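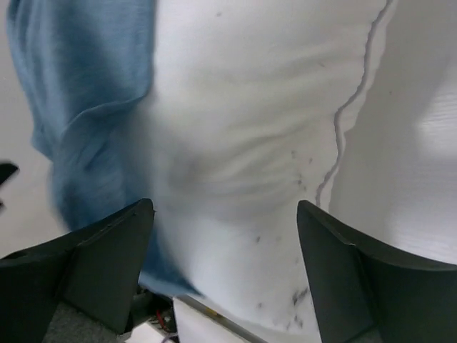

Can I change the programme once the drum has started?

Press and hold Pause for a few seconds, wait for the drum to stop, then turn the dial to the new programme and press Start. The time left is worked out again from the beginning.

4. Everyday drying

4.1 Before each load

1. Check the care label on every item. Do not dry anything marked with a crossed-out dryer symbol.
2. Empty pockets and close zips, hooks and poppers.
3. Spin the load in the washing machine at 1000 rpm if the label allows it. At 800 rpm, expect a longer programme.
4. Slide the lint filter fully into its slot. The dryer will not start without it.
5. Load items one at a time and shake them out. Leave the top third of the drum free.

Note: New towels shed a lot of lint. Clean the filter halfway through their first few cycles.

4.2 Choosing a programme

Cotton Cupboard is for mixed cotton loads to be folded and put away. Cotton Iron stops earlier and leaves the load slightly damp. Mixed uses a lower heat and suits most shirts and bedding made from blended fabric. Timed runs for a set number of minutes and ignores the moisture sensor.

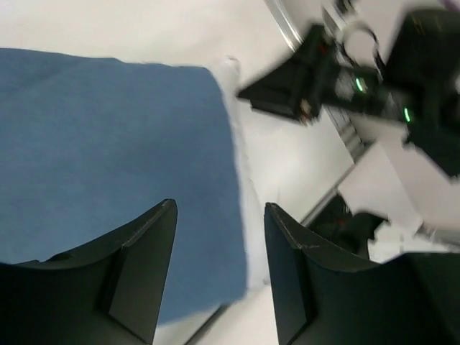

The sensor reads the load through two metal strips inside the drum. Fabric softener leaves a film on them, and the dryer may then stop too soon. Wipe the strips once a month with a cloth and a little white vinegar. On the Murkwood model the strips are at the back of the drum; on the Dafis they are just behind the door seal.

4.3 Bulky items

1. Dry pillows and cushions singly, and only if the label gives both cover and filling as safe to tumble.
2. Select Timed and set 30 minutes on low heat.
3. At the end, turn the item over, press out any lumps by hand and run the programme again.
4. Leave it to cool for an hour and feel the middle before putting it back into use.

Caution: Never dry items containing foam rubber or latex. They can overheat and catch fire.

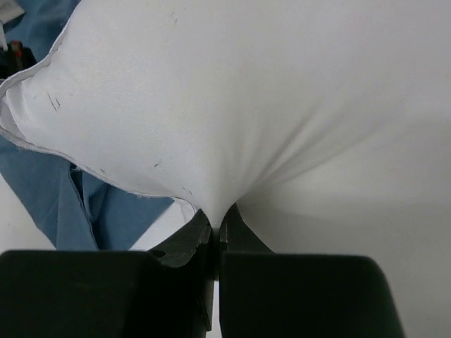 Fig. 3 White stuffed cushion

4.4 After each load

1. Switch off at the dial.
2. Pull out the filter, open it and remove the lint with your fingers.
3. Empty the water tank, even if it is only part full.
4. Leave the door ajar.

If the display shows code 13, the tank is full or not pushed home. Empty it, refit it and press Start. If the code comes back, contact the Grusilen service desk at Caseo and ask for Kwadwo Mahama in parts. Have the serial number ready; it is on the plate inside the door.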